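Search the manual Go
Posted in August by the Brusholm workshop desk

4. Letting painted parts cure

The Mugo tin says touch dry in 30 minutes. I'd treat that as a sales figure. Touch dry means a fingertip comes away clean, and it says very little about stacking.

1. Sand bare faces and wipe off the dust.
2. Stir the paint. Shaking fills it with bubbles, whatever the label claims.
3. Brush one thin coat, along the grain.
4. Leave it overnight, then brush the second.

Note: the Domden hardener is supposed to halve the wait. We saw no difference on pine.

Caution: do not speed things up with a heat gun. Paint skins over and stays soft beneath.
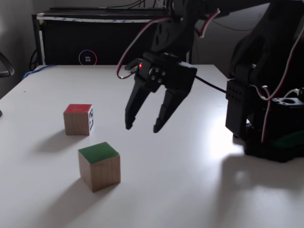 Masking tape is oversold too. On a small block you can paint a single face without it if you load the brush lightly and work from the middle outward. Stick to one color per block, as with the red top and the green top on these two cubes, and leave the sides as plain wood. Drips on bare grain need sanding – wiping smears them.

5. Store leftover paint with the lid down tight.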